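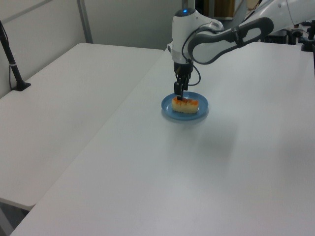
Food Service and Presentation, Unit 4
Plating small items: handout to go with the practical

Read this before the practical and bring it with you. The reading for the unit is the chapter on cold plates in the course book. Ritu Pandey takes the first group and Santosh Rastogi takes the second. The content is the same for both.

What the unit covers

One small item of food on one small plate. That can be a single piece of sushi, a small pastry, a canapé served on its own, a slice of terrine or a petit four. Garnish, sauces and hot food come later in the course and you should leave them out for now, even if you have done them at work.

Students sometimes ask why a whole unit is spent on a single piece. With a full plate there is a lot for the guest to look at, and a small mistake in one corner may pass. With one piece on a plain plate, a thumbprint on the rim or a crumb beside the food is the second thing anyone sees.

Words used in this handout

Rim: the raised outer edge of the plate.
Well: the flat or slightly sunken part inside the rim, where the food goes.
Piece: the item of food, whatever it is.
Long side, short side: used for oblong pieces only.
Topping: anything lying on the upper surface of the piece, such as fish, glaze, fruit or a slice of something.
Set: to put the piece down in its final place and let go of it.

Choosing the plate

Use a shallow round plate for this unit. A deep bowl hides the lower half of a small piece and makes it awkward to set, as your fingers or tongs have to go down past the rim. A shallow plate with a slightly raised rim gives you room on all sides and still stops the piece sliding off if the plate is tilted a little on the way to the table.

Size matters more than most people expect. A plate that is too big makes the portion look mean. A plate that is too small leaves nowhere to hold it without touching the well. As a working rule, lay the piece in the middle and look at the space at each end of its long side. There should be clear plate at both ends, and the piece should not reach the rim.

Colour. White is safe and you will use it most of the time. It does have a weakness with pale food. Cream, rice, white fish, custard, plain sponge and soft cheese all lose their outline on a white plate, more so on a white table under strong light. A blue plate deals with this well. Very little food is blue, so almost everything stands apart from it, and a soft powder blue is pale enough not to take over. Cream-coloured food keeps its edge against it, and orange and red toppings look brighter. Dark blue and black also work, but they show every smear and every grain of sugar.

Avoid patterned plates in this unit. The Standent range in the teaching kitchen has a printed border and should stay on the shelf. Use the plain ones from the Hafþórsson boxes.

Preparing the surface

Clear the table before the food comes out of the fridge. Everything goes: cloths, trays, labels, pens, phones. You want a bare top with only the plate on it when you set the piece. It is easier to judge the middle of a plate when there is nothing next to it pulling your eye to one side.

Wipe the table and dry it. Wipe the plate and dry it, then hold it by the outside of the rim from that point on. Put the plate down where you can reach it with a bent elbow. If you have to lean over with a straight arm, your hand will shake and your sleeve will drag.

Check the light. Stand where the guest would be and look at the shadow of the plate on the table. A faint, soft shadow is fine. If the shadow is hard and dark, the light is coming too strongly from one side and the topping will look shiny on one half and dull on the other. Move the plate, or ask for the side lamp to be switched off.

Placing the piece

1. Decide where the piece will go before you pick it up. For this unit it goes across the middle of the plate.

2. Decide which way it will lie. An oblong piece can run straight across in front of the guest or at a slant. Both are accepted. Pick one and keep to it for every plate in the same order.

3. Pick the piece up from the sides, low down. Do not pinch the topping. On sushi the rice takes the pressure and the fish should not be touched. On a soft pastry, hold the base. If the piece is too soft for tongs, use a small palette knife underneath and a clean fingertip behind it.

4. Bring it in from above. If you come in low across the rim you are likely to catch it.

5. Lower it until the whole base is on the plate. Pause. Then open your fingers or tongs evenly on both sides. If one side lets go first, the piece turns.

6. Lift straight up and take your hand away to the side, not back over the plate.

7. Look at it from the guest's place, standing and then at sitting height.

If it is out by a small amount, leave it. Pushing a piece across the well leaves a mark, and the mark is worse than the fault. If it is badly out, lift it off, wipe the plate and start again from step 3.

Tongs, chopsticks or gloves

All three are allowed. Narrow tips give the guest a cleaner piece, as they touch less of it, but they press harder on the part they do touch. Wide tips are kinder to soft food and harder to place with. Gloved fingers give the best feel, and most people are quickest with them. Change gloves between fish and pastry.

Practise with something cheap first. Ramesh Dhillon's group used pressed rice blocks with a strip of carrot on top, and these behave very much like the real thing. Jitendra Singhal prefers small sponge fingers with a slice of tinned peach. Either will do. The stores code for the practice rice is 2187, and the plain plates are signed out under 947.

Toppings

The topping is what the guest looks at first, so it should face upwards and lie flat. Check three things before you set the piece: that the topping covers the part it is meant to cover, that it is not hanging lower on one side than the other, and that it is not sliding. A topping that slides in the hand will slide on the plate. Put the piece back on the board and press the topping down lightly with the flat of a damp knife.

Orange and red toppings mark pale food easily. If colour has run down the side of the base, turn that side away from the guest. If it has run down both sides, do not serve it.

Common faults

Piece too near the rim. Usually caused by standing at the corner of the table and judging the middle from there. Stand square to the plate.

Dents in the sides. Gripped too hard, or gripped too high up where the piece is narrower.

Piece leaning. One end was set down before the other and the base has bent. Common with warm rice.

Fingerprints in the well. The plate was picked up with a thumb inside the rim. Wipe again with a dry cloth before the food goes on. Do not wipe round food that is already in place.

Plate slides on the table. The table is still damp. Dry it.

Timing

Small cold pieces should be the last thing plated. Rice dries at the edges, cut fish loses its shine and pastry goes soft if there is cream in it. Have the plates laid out and wiped first, then bring the food out on one tray, set it and send it. At the Sterkgate placement you will be expected to work at the pace of the pass, but in the practical take as long as you need. Speed is not marked.

How the practical is marked

You will plate one practice piece, then one piece for marking. The marker looks at the plate (clean, right size, right colour for the food), the position of the piece, the condition of the piece and topping, and the state of your table at the end. There is no mark for decoration. Elżbieta Jakubowski moderates both groups and may ask why you chose your plate. One or two sentences in reply is plenty.

If your piece breaks while you are setting it, say so and take another. You will not lose marks the first time.

To do before the practical

Set a small item on a shallow plate at home, on a bare table, and look at it from sitting height. Try it on a white plate and on a coloured one if you have both. Write down which you would use and why, in no more than half a page, and hand it in by Feb 11, 2024.

Bring: clean jacket, side towel, narrow tongs or chopsticks if you have your own, and this handout. Gloves are provided. The Driltness sheets on allergens and raw fish are a separate download and need to be read as well.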